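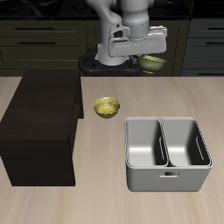 Tuesday, November 10, 2020
Notebook, dish return project, Nunham canteen
Written by Asanka. Please add your remarks under mine and put your initials.

Morning

Continued with the simulated table. The task for today is bowls only: pick up a bowl, carry it, set it down in the gray bin with the two compartments. Plates stay out until the bowls are in order. Chaminda wants cups also, but I said to him that cups can wait until December.

I ran 160 trials before lunch with the gripper coming from above and closing on the rim. The setting for the closing force was the same in all of them. Results are in the shared folder, I write here only what I want to remember.

- Green bowl near the back edge is the difficult one. The arm must fold back over its own base and the wrist comes close to its limit. In the log there are 2 trials that stopped with a joint limit warning, both of them with this bowl.
- Yellow bowl in the middle is easy from every direction I tried.
- The big brown box on the left makes the planner take long ways. I tried to raise the travel height and it goes better, but the cycle becomes slower. Not decided yet.
- When the bowl is held at one side of the rim it hangs tilted. For an empty bowl this does not matter. For a bowl with soup left in it, it matters very much. See below what Nusrat said.

Change for tomorrow: rim grasp nearer to the wrist side, and turn the bowl level before it goes across the table.

Visit to the dish room, 13:30 to 15:00

Prasanna and I went down to Nunham after the lunch service. I think we should have done this in the first week and not now. We stood with Nusrat Jayasinghe and her shift and looked at how they do it with hands.

Things I did not know before:

The people do not take one bowl at a time. They take a stack, tip the rest of the food with the thumb holding the spoon, and the stack is in the rack before I could finish writing the line. Nusrat's shift handled 309 bowls today by the counter on the washing machine. If our arm takes one by one at the speed of this morning, it will not keep up at the peak. It can keep up in the slow hour after two o'clock, I believe, and in the evening.

The bin with two compartments is used in a way that is not in our drawing. We wrote "left: bowls, right: other dishes". In the dish room the left is for what goes to the machine now and the right is for what must soak. So the sorting is by how dirty and not by shape. Our simulation has no idea of dirty. Prasanna said we can begin with a person who puts the soaking ones aside, and the arm does only the remaining ones. I wrote this down as a proposal, but it also means that one person still stands there, and we must say that clearly to Ekanayake before they put it in their budget as zero persons.

The wrist pain. Two of the women wear a support on the wrist. Nusrat said the lifting of the full bins is worse than the bowls. A full bin goes from the table to the machine maybe four steps away, all day. She asked me why the robot does not carry the bin. I had no good answer. Our arm is fixed to the table, and the load is a different matter. But it is a fair question and I want that we discuss it on the next call with Lucinda.

About the jobs

I was asked directly, so I write it. One of the evening workers asked if there will be fewer hours from January. I said I do not know and it is not me who decides. This was true but I did not like how it sounded. Nusrat told the others that Ekanayake had promised no hours will be cut in the trial. I have not seen this on paper. Prasanna will ask Lucinda Marchetti for it in writing and bring it to the shift himself.

What does change already in the trial, even with the same hours:

The table must be kept in a fixed place. Now they push it when they mop.
Somebody must learn to stop and restart the arm. Nusrat wants that all the shift learns it, not only the supervisor. I agree.
Spoons must come out of the bowls before the table. At the moment the guests leave them in. This is an extra motion for a person, and we have made it, so it should be counted on our side.

The 80 centimeter passage behind the table is used by the person with the trolley. When the arm folds back it may swing over that passage. Check this in the simulation before anything else is built. In our model there are cabinets behind the table and no passage at all, so the model is too kind to us here.

To do

Asanka: passage behind table, level carry, repeat the green bowl positions
Prasanna: letter about hours, ask about the soaking step
Chaminda: travel height against cycle time, one graph only please
All: second visit, evening shift, day to be fixed with Nusrat

Remark, C.S.: The joint limit stops go away if the base is turned 30 degrees. But then the right compartment is hard to reach. Will show it on the screen tomorrow.

Remark, P.J.: I spoke to Lucinda at five. She will send the letter this week. She did not know about the bins being heavy – she asked for the weight of a full one, so somebody please bring the scale on the next visit.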